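# Bench planning gallery

*February 21, 2019*

I've been promising this page since January, when we finally got the nod to look at a two-armed sorting bench for the Drirkach workshop. We haven't bought anything yet! What we have got is a quote, a spreadsheet with far too many tabs, and a simulated bench that I've spent more evenings on than I'd like to admit. The gallery is a bit thin for now, but I'll keep adding to it as the plan firms up.

First the money, as that's what everyone asks me about. The quote from Andale came in at £3004 for the table, the mounting and the cabling, and that's before you even get to the arms (those are on a separate lease, which I'm still arguing over). I'd pencilled in £2000 for the lot. So yes, I was out by a fair bit, mostly down to the mounting plate, which I'd assumed came with the table. It doesn't. If you're pricing something like this yourself, ask about the plate on the first phone call and save yourself a fortnight.

The other thing I got wrong was the grippers. I'd been set on suction cups, as they're cheap and you can get spares anywhere, but half of what we handle is small and awkward, so I've moved the budget line over to fingers. They cost more and I'll have to put money by for replacement tips – Yook sell them in packs of 2, which seems a bit mean – but I'd sooner pay for that than have the whole bench standing idle over one torn cup.

We did the layout in Cusero before ordering any metal, and I'm so glad we did. My first table was much too narrow, and every time one arm turned it wanted to be where the other one already was. I made it wider, then wider again, and now there's a good stretch of clear top beyond the things we're picking up. I might claw some of that back, as a shallower table would bring the price down and would also fit through the side door (I've measured the door now, having learned my lesson with the old lathe).

For test items I wanted everyday shopping with a decent mix of shapes, nothing fancy. A little bottle, a carton lying on its side, a squat tin and a drink can do nicely, plus a small red cube for the simple lifts. The real ones will come out of the weekly shop, so I've put down £100 for the year for those and for anything that gets squashed.

Still on my list before I sign:

- a proper delivery date from Andale, in writing
- whether training is in the price or charged by the day
- an extra socket on the far wall
- somewhere to keep the spare tips that isn't my desk drawer

**Two arms, one table**

One of them has the cube and the other is down by the bottle, and the width is the one I've sent off for pricing.

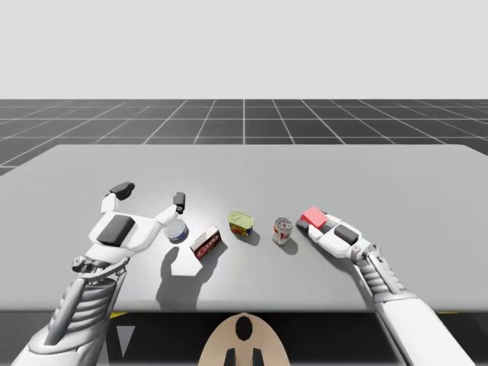 If the new price comes back under the old one, I'll put the difference towards the socket and get the electrician booked.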